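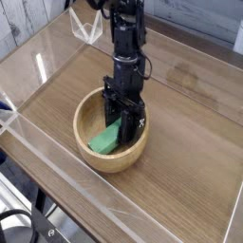 Ticket 678, attachment 1: wooden bowl with the green block, on the Valentini tabletop

Ticket 678
Subject: Marks on Valentini tabletop, and a green block that leans in the bowl
Product: Valentini tabletop with clear acrylic panels
Accessories: round wooden bowl, green block
Status: Closed

Customer wrote:

Good morning. I write about the Valentini tabletop that we ordered from Civex last April, together with the panels and the round bowl. We are satisfied with it in general, and the bowl is very nice. But I have two problems and I will try to describe them in order.

First problem. The table surface gets smudges and they do not go away completely. I wipe with a damp cloth every evening. In the morning, when the light comes low from the window, I can see the smudges again, in other places or maybe in the same places, I am not sure. The surface has a light shine and because of this every finger is visible.

Second problem is smaller. The green block does not always lie the same way in the bowl. One time it lies well on the bottom, another time it leans and one end stays higher. For our work it is better if it lies flat. Is the bowl too narrow for this block, or do I put it in wrong?

I have not used any strong product. In the box there was a bottle of Gresavo surface cleaner, 200 ml, and I used it only in the first week. After that I was afraid to make it worse.

Thank you in advance for your help.

Support wrote:

Hello, and thank you for the clear report. We have split it in two so that nothing gets lost.

For the smudges: could you tell us what kind of cloth you use, if you dry the table afterward, and how much Gresavo you put on the cloth? Please also tell us if you feel anything when you pass a dry hand over the area. A raised mark and a greasy mark are treated differently.

For the block: please tell us if the bowl stands level and if there is any crumb or dust on the bottom of it. Small pieces can collect in the curve where the wall meets the floor.

Customer wrote:

I answer point by point.

The cloth is a cotton kitchen cloth, washed many times. I do not dry the table after, I let it dry alone.

Gresavo: I put it directly on the table, not on the cloth. Maybe a spoon of it. I did not read the label well at that time, I am sorry. I have read it now and it says to put it on the cloth.

With the dry hand I feel nothing raised. It is a little bit slow under the fingers, as if something is on the surface. Not sticky, only slow.

The bowl stands level, I checked with a small level from the drawer. There was green dust on the bottom and I removed it with a soft brush. After brushing I put the block in slowly, from one corner of it, and then it went down to the bottom.
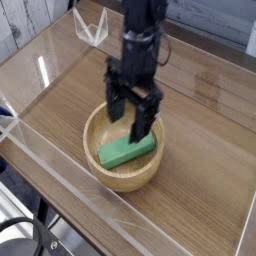

Attachment 2: block lying flat in the bowl; reflections and smudges on the tabletop

Support wrote:

Thank you, this helps a lot. The slow feeling is most likely old cleaner that was never rinsed. When too much goes on the table and dries by itself, a thin film stays, and each new wipe moves it to another place. Your damp cloth makes it soft again and leaves it there.

Please try the following:

1. Take the bowl off the table and put it on a towel. The wood of the bowl should not stand in water.
2. Warm water, one drop of dish soap, a microfiber cloth. Wring it out well.
3. Wipe along the grain, from one end to the other. Do not make circles.
4. Change the water and wipe again without soap.
5. Dry immediately with a second cloth.
6. Do not use Gresavo for one week.

Please begin with one small area and compare it with the area beside it. If you see a difference, continue with the rest.

About the block, it is fine that it lies on the diagonal. It takes up much of the floor of the bowl, so a small turn can put one end against the wall, and then it leans. Brush out the dust regularly and lower it with both ends at the same height.

Customer wrote:

I did the steps yesterday evening, first on a small area at the left front. I bought two microfiber cloths for it. The water after the first bucket was a little gray, which I did not expect, because I clean this table every day.

The small area became better. My fingers move normally on it now. Then I continued with the rest until the back panel, but I was tired and maybe I did the far right corner too fast.

One thing more. When I wiped near the panels I saw that they also have marks, very fine. Can I use the same water and soap for the panels? I don't want to damage them.
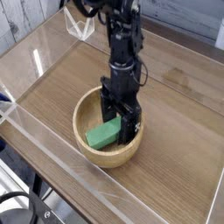
Cleaning went better on the front half than on the back half, I must say. I repeated the steps on two evenings and changed the water each time. Still there are faint smudges and some darker patches toward the back on the right, and I cannot decide if they are in the surface or only on it. The front panel at the left has faint scratches too, mostly you see them when the light touches the edge. The bowl I only wiped with a dry cloth. The rim is smooth as before and I see no problem with it.

Support wrote:

You can use the same water and soap on the panels, but please take a fresh cloth. A cloth that was on the table may carry grit, and acrylic scratches easily. No window spray, no alcohol, no paper towels. Rinse, then dry by pressing softly.

Faint scratches in the panel will not come out with soap. There is a polish for acrylic, and we can tell you more if they disturb you, but for most customers they are acceptable.

For the darker patches: put a damp microfiber cloth flat on one patch for 17 minutes, then lift it and dry the place. If the patch becomes lighter, it is still film and you can repeat the next day. If nothing changes at all, write to us and we will look at the surface under the guarantee. Please do not rub harder. Rubbing will take the shine off in one spot and that is more visible than the patch.
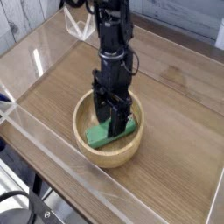 Westdale, Thu 7 February

Dear support, I report the result. I put the damp cloth on the patches as you said, with the kitchen timer. The first patch became clearly lighter. The second one changed only a little, so I repeated it the next day and now I must search for it to find it. I am around 90 percent content, and the rest I can live with.

The panels I washed with a new cloth. The fine scratches stayed, like you wrote. I don't need the polish for now.

For the bowl, I brush it out each evening before I put the block back. The block is lying on the diagonal, down on the floor of the bowl, and I let it be so. One question remains: should the inside of the bowl get oil? It is paler inside than outside and I don't know if it was oiled at all in the factory.

Support wrote:

Good to hear about the patches. You may do the damp cloth one more time next week, then leave it alone.

The bowl does not need oil inside as long as the block is kept in it. Oil would go into the block and could leave color on the wood. If you use the bowl for something else later, take a thin coat of food-safe oil, wait overnight and wipe off what remains.

When you start with Gresavo again, put a small amount on the cloth, never on the table, and always dry after.

Customer wrote:

Understood, no oil. I have written the instructions on a card and put it in the drawer with the cloths. You can close the ticket.

Ticket closed by customer. Category changed from "Surface defect" to "Cleaning and care".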